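Do you need a smarter kitchen, or just a shopping list?

Every October the leaflets start coming through the door again, and this year most of them want to sell residents a way to waste less food. I have been writing the household column for this newsletter long enough to remember when the leaflets were about bread makers. The promise hasn't changed much. You pay now, and later you find that you have saved.

The one that set me off was for a thing called Mistidix. It is a subscription. You tell it what you bought, it tells you what to cook and when to cook it, and if you pay for the higher tier it will remind you about the yoghurt. The leaflet says members save "up to" a certain sum a year, and I have taken against the words "up to" ever since my broadband was installed. Nothing is up to anything. A child who gets none of her spellings right has scored up to ten.

I wrote to the firm and asked how the saving was worked out. The reply was polite and fairly quick, and it told me that 985 members had filled in a survey. I asked how many had been sent it. That took longer. The answer, when it came, was 4,000. So three quarters of the people asked didn't bother to reply, and I think we can guess which quarter did. If I had signed up in a burst of good intentions and given up a fortnight later, with a bag of spinach turning to soup in the drawer, I would not be filling in a form about it.

The survey also asked people to estimate what they used to throw away before they joined. I tried this at home. I sat down with a cup of tea and attempted to remember what food I had put in the bin during the previous month. I got as far as half a cucumber and some rice. Then I went and looked in the caddy, and there were four things in it from that same morning that I hadn't thought of at all, including a heel of cheese I would have sworn I had eaten.

To be fair to Mistidix, it is not the only one at it. Flurnov make a set of boxes with lids that are supposed to keep salad fresh for 22 days. I bought the small set with my own money. My lettuce was perfectly good at the end of the first week, I will give them that, and so was the lettuce I had wrapped in a damp tea towel and left on the shelf below. By the end of the second week I didn't want to eat either of them. What sort of household keeps a lettuce for 22 days anyway? If you have a lettuce that old, the trouble is that you didn't fancy lettuce.

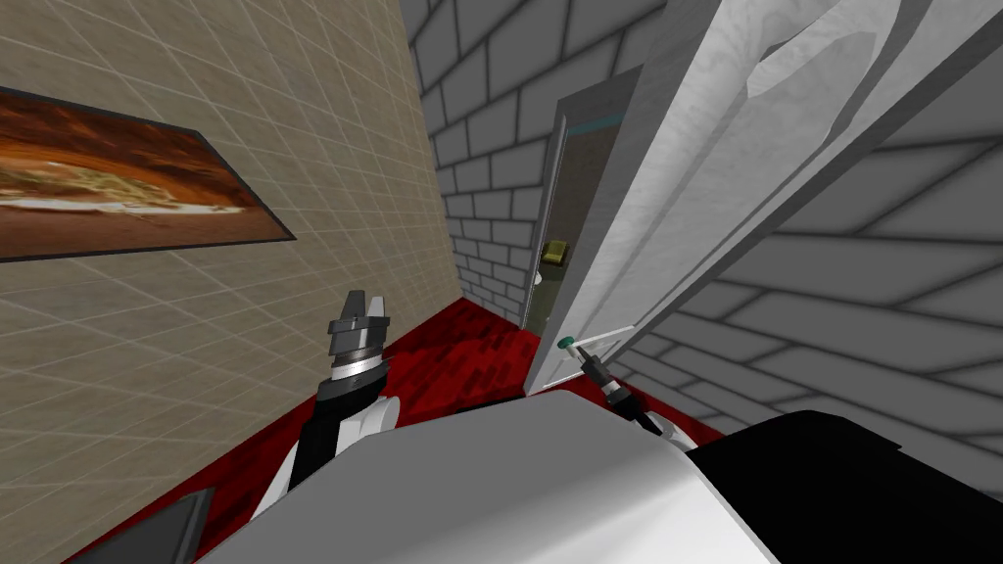 Bezawit Yilma

I put some of this to Ghassan Tannous, who ran the kitchen at Hadgu for years and now teaches the evening cookery class in the hall on Granis Road. I had expected him to agree with me about everything and he didn't. He thinks the reminders are useful for some people, particularly anyone cooking for one, and he pointed out that I was being a bit grand about it because I was taught to cook by a grandmother who kept every chicken bone.

"You already know what to do with a tired carrot," he said. "Plenty of my students look at a tired carrot and see rubbish."

Fair enough. But when I asked whether he would pay for the reminders himself he laughed, and then he changed the subject to onions.

His view is that most waste at home starts in the shop, and that by the time food is in your fridge the argument is half lost. People buy for the week they would like to have. They picture themselves making a proper supper every night, and then there is a late bus, or a parents' evening, or they simply can't be bothered, and it's toast. I recognised myself in this more than I wanted to. Toast is my main meal more often than I would admit to my doctor.

So he gets his students to plan four suppers for the week and no more. The other nights are for leftovers, eggs, something out of the freezer, or whatever turns up. He is strict about it and apparently there are complaints. I have now tried it for a month and my complaint is that it works less well than he says. In the second week I ran out of nearly everything and ended up in the corner shop paying far too much for a courgette. In the third I had visitors. The first and fourth weeks went nicely, and the caddy was lighter, although I can't tell you by how much and I distrust anybody who can.

What bothers me about the leaflets is the way they make the thing sound like a personal failing that can be cured with a purchase. Two households in the same street can waste very different amounts for dull reasons. One has a big freezer and one has a freezer compartment the size of a shoebox. One has three teenagers who clear the fridge like locusts, and the other has a toddler who liked bananas until the day the bananas were bought. No app is going to do much about the toddler.

Then there are the multi-buys. I went round our nearest supermarket with a notebook, feeling like a spy, and on almost every aisle it was cheaper by weight to buy more than I needed. A single person who wants one pepper pays handsomely for wanting one pepper. The same shop has a poster by the tills about cutting down on waste at home - at home, mind you, where it is our problem.

I should say something about dates, as several of you wrote in after the last issue. "Use by" is about safety and I don't argue with it. "Best before" is about quality, and I argue with it constantly. Crackers past their best before date are slightly sad crackers. But I wouldn't go as far as the reader who tells me she ignores all dates on principle and has never been ill. I am glad to hear it. She may also have been lucky, and one reader with a strong stomach is no better as evidence than a survey with three quarters of the replies missing.

A few of you asked whether a compost bin gets you off the hook. I have one and I'm fond of it, but I notice it makes me careless. A limp stick of celery going to the compost feels like a good deed, when I paid for that celery and somebody grew it and drove it here. It would have done very well in a soup.

As for Mistidix, I took the free trial so that nobody could say I hadn't. It suggested a fish curry on a night when I had told it I had no fish. It did remind me about the yoghurt, twice, and I ate the yoghurt. Cancelling took two emails and a phone call. If you do try it, put the end of the trial in your diary first.

Ghassan's class starts again after half-term, 6.30pm in the hall, and there are places left. Bring a knife you like and a box to take your supper home in. Letters about lettuce can come to the usual address, and if anyone has kept one for 22 days and enjoyed it, I would like to hear how it was dressed.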